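Cotton Shirts and Wrinkle Recovery — Group Report
Shahram Nikzad, Golshifteh Nikzad
23/08/2020

Aim: find out if fabric softener makes cotton crease less. Our aunt swears by it, the Mirzaei textbook says hardly any effect. So we tested.

Method. Plain T-shirts, washed in 4 batches. Batch A no softener, B Kukia, C Somix, D white vinegar from the kitchen. Line dried, then folded small under a pile of books for 11 hours. Swatches cut from the back, crease angle read with a protractor after 5 minutes. 400 ml of water per swatch for the rinse test — should of used more, see Problems.
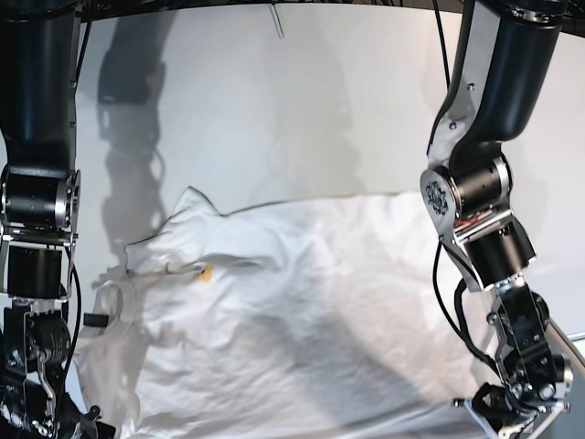

Fig. 1. White T-shirt, crumpled, on a white surface.

Results. Vinegar and no softener came out almost the same. Kukia a bit better, Somix best but it left the cloth feeling greasy and it soaked up water slower. Full table in appendix.

Problems: protractor hard to read on thin cloth. Two of us reading it, diferent answers. Room humidity not controlled. One swatch from batch C got lost on the bus to Tullgate.

Next: repeat in November when the heating is on and the air is drier. Maybe try a polyester blend too.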